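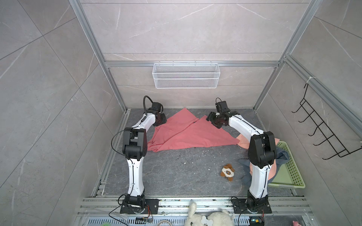 Lemieux to Open Clothing and Soft Toy Exchange in Drollville

DROLLVILLE — Lemieux will open a clothing and soft toy exchange in the former Skerivden dry goods store this July. The brick building dates from 1859 and has 196 feet of shelving on the ground floor.

The exchange will take clean clothes and toys from households, fold them and put them out by size. Shoppers may take up to 30 items a month at no charge. The first 200 households to sign up will also get a printed guide to folding shirts, towels and small blankets.
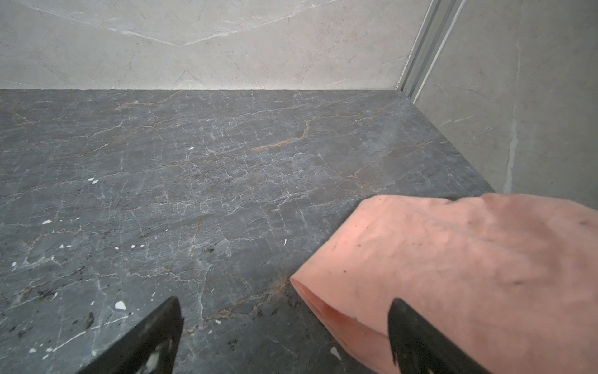
What condition do clothes need to be in?

They should be washed, fully dried and free of large holes. Small stains and missing buttons are fine — those pieces go to the Dralach mending table on the second floor.

Drop-off hours are 9 a.m. to 4 p.m. every Wednesday, at the side entrance.

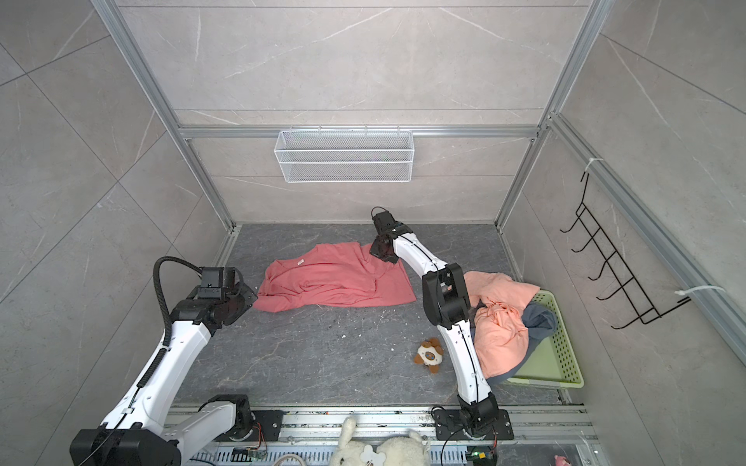 Lemieux asks households to sort before they come. Shirts and other tops go in one bag, pants in a second, and toys in a third. An open plastic basket also works well, and colors can be mixed in it, like the peach-orange and dark blue-grey garments in the light green one. Plush toys of any size are welcome, with or without their tags.

Sign-up forms are available at the Skerivden front desk during drop-off hours.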